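Filed under: Automation / Gripper Trials / Checklists

Pre-run check, kitchen sim, Velosard vs. Prillmont gripper
Checked by Zewditu Tsegaye

1. Joint limits loaded — OK. Same file for both grippers.
2. Stop command, 5 tries — OK, quick every time!
3. Counter collision on — OK. Marble edge included.

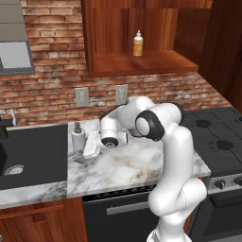
4. Wrist clearance at low hover — OK with Velosard. Prillmont is longer, so raise the start pose 15 mm and recheck.
5. Contact solver at 2,000 steps — FAIL, bar jitters in the grasp. At 4,000 it holds beautifully — keep that.
6. Force cap — open, Prillmont value missing.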